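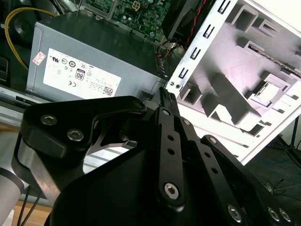 腕部相机视角,夹爪指尖停在电源和白色侧板之间的缝隙旁

拆机台夹爪对比:连杆自适应 vs 平行两指,附腕部相机的一点心得

楼主 螺丝别掉进去
发表于 2023年10月4日

终于可以开帖了!憋了好久,一直想等两套都跑完再写。

任务大家应该都熟,台式机拆装。机箱里伸进去拨线、夹边、拔插头,另外在打印的练习板上做 CPU 和内存条的取放。手臂没换,控制器没换,只换末端和相机。

两套末端:
A 是 Breltura 的连杆式自适应两指,黑色那只,首图里就是它。
B 是 Stodham 的平行两指,电动,行程短一些,指头自己配。

先说结论,我现在更喜欢 A,喜欢到有点不讲道理。它的指尖带齿,连杆往前伸得很长,电源旁边那种窄缝能把指尖送过去,后面那一大坨壳子还留在外面。B 的本体短粗,想送到同样的深度,要么换长指,要么整个手腕往机箱里拱,旁边就是一捆红黑黄的线,看着心里发毛。

当然 A 也有烦人的地方。连杆式的指尖走的是弧线,开合的时候指尖高度会变,你在上方对好了位置,一合爪,它自己往前或者往后挪一点。我在控制器里写了个补偿表,按开口宽度查 z 方向偏移,一共 20 个点,中间线性插值,够用了。原始数据回头传。

成绩先放一组,练习板上取放 CPU,A 和 B 各做 900 次。A 没放到位的 42 次,B 没放到位的 371 次。我知道这个差距看着离谱,所以欢迎来挑刺,真的欢迎!

2楼 半根网线
沙发。371 这个数我第一反应是你 B 的指头没配好。平行爪夹方形薄片应该是它的主场才对。

3楼 铝型材爱好者
同楼上。平行爪合拢时工件姿态是稳的,连杆爪反而会把薄的东西往里带。楼主 B 用的什么指面?原厂平面指?

4楼 螺丝别掉进去(楼主)
回2楼3楼:原厂平面指,贴了一层薄硅胶。我也试过不贴,更差,所以没统计。失败里绝大多数是放的时候歪了一个小角度,一条边搭在插槽的围边上,下不去。夹起来这一步两边差不多。

5楼 半根网线
那就是硅胶的锅啊。硅胶软,侧向一受力工件就绕着接触面转,松爪的时候还粘一下。你拿软指面的 B 跟硬指面的 A 比,这个对比不成立。

6楼 蓝色地线
不完全同意5楼。我们这边用 Memon 的平行爪,也贴硅胶,放置没有这么差。我怀疑是力控阈值的问题,楼主两套用的是同一个阈值吗?两个爪子的重量和重心都不一样,末端负载参数改了没有?

7楼 螺丝别掉进去(楼主)
负载参数改了,重新标定过。阈值……用的同一个。好吧,这条我认,当时图省事,想着控制变量,结果控制错了变量,哈哈。B 的我单独调一遍再跑。

顺便补一张 A 夹着 CPU 的图,也是腕部相机。

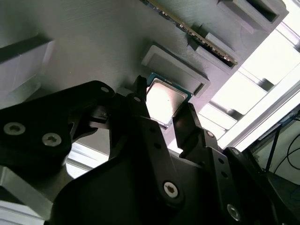
A 爪夹住 CPU,右上方是灰色练习板上的空插槽

大家注意两指和 CPU 的接触位置,一左一右各贴着一条边。还有顶盖中间那片反光,几乎全白了,这就是我下面要吐槽相机的部分。

相机我换了两颗。第一颗是卷帘快门的小模组,便宜,轻,手腕一动画面就发软。第二颗是 Rincombe 的全局快门模组,稍微重一点,运动中的边缘干净很多,指尖那排齿看得清清楚楚,第一次看到画面的时候我在椅子上转了一圈!但是动态范围不怎么样,对着窗户那个方向就吃力,CPU 顶盖一反光,角点检测直接跪。我现在的做法是锁曝光,往暗里压,只找绿色基板露出来的边,顶盖整块不要了。效果比自动曝光好得多。

8楼 夜班调参
锁曝光+1。另外可以试试在镜头前加偏振片,金属顶盖的高光能压下去一些。就是进光量少了,增益得往上提,噪点自己掂量。

9楼 铝型材爱好者
偏振片在腕部相机上我不推荐。手腕一转,偏振方向跟着转,同一个工件在不同姿态下亮度不一样,你训视觉模型的话等于自己给自己加料。直接把百叶窗拉严,打一圈漫射光,省心。

10楼 夜班调参
加料有什么不好,多样性嘛。

11楼 铝型材爱好者
多样性和系统性偏差是两回事。姿态和亮度绑死了,模型学到的可能就是这个绑定关系。

12楼 螺丝别掉进去(楼主)
两位先别吵,我都试。偏振片我手上有一片旧的,直径大了点,拿胶带先固定上看看。

13楼 小号烙铁
新手问一下,练习板是打印的吧?表面一层一层的纹路。打印件的插槽跟真主板差别大吗?我也想搞一块。

14楼 螺丝别掉进去(楼主)
打印的,灰色料。差别挺大的,真主板有扣具和针脚,打印的只是一个带斜边的方槽,拿来练对位可以,练压接没戏。斜边建议留大一点,一开始我做得很小,放十次歪八次,后来改大了才有统计的意义。板子我是斜着放的,平放太简单,两只爪子拉不开差距。内存那边多打了一个槽,方便做从一个槽挪到另一个槽的任务。

15楼 蓝色地线
斜着放的话重力分量也要算进去,B 贴硅胶会更吃亏。5楼说的粘连在斜面上会放大。你这个 371 里面,有没有松爪之后工件往下滑了才歪的?

16楼 螺丝别掉进去(楼主)
有可能,我没有单独标这一类。录像都在,我抽一部分回看,按松爪前歪和松爪后歪分开。

17楼 半根网线
期待。我还是押 B 调好之后能追到一半以上。补偿表那个思路挺好,不过 20 个点插值在小开口那头够密吗?连杆爪快合拢的时候,偏移变化可不均匀。

18楼 螺丝别掉进去(楼主)
你说到点子上了,我的点是等间距取的。CPU 的宽度落在中段,所以一直没感觉。夹内存条的时候开口很小,那边确实老是差一点点,我还以为是相机外参的问题,查了一晚上外参……今晚就在小开口那头加密!

19楼 老机箱
插一句机箱里的事。首图那个位置,指尖要是继续往里走,先碰到的多半是线,电源外壳倒还好。建议力阈值分段,进缝之前放宽,进缝之后收紧。另外侧板内侧那些冲压的凸包和折边,很容易刮指尖,带齿的更容易挂住。我以前用带齿的指头,挂过一次折边,控制器一报警,整个机箱跟着往前挪。

20楼 螺丝别掉进去(楼主)
学到了,分段阈值这个我加。挂边还没遇到过,可能我走得慢。真要挂了,你们那边是直接反向退,还是先张一点爪再退?

21楼 老机箱
先停,再稍微张一点,然后沿原路退。直接退容易把挂住的那个齿别得更死。

22楼 蓝色地线
缝太窄的时候张爪也危险,另一根指头就顶到对面去了。我是切到低刚度再退,让它自己找出来。

23楼 老机箱
低刚度也行,看你控制器切换快不快。我那台切一下要停顿,不如张爪来得干脆。

24楼 螺丝别掉进去(楼主)
那我的待办就是:B 换硬指面,阈值单独调,重跑;A 的补偿表加密;偏振片和漫射光各录一组;退出动作两种都写。数据出来还在这个帖里更新,求别沉。

25楼 小号烙铁
帮顶!练习板的模型文件能发一份吗,斜边改大之后的那版。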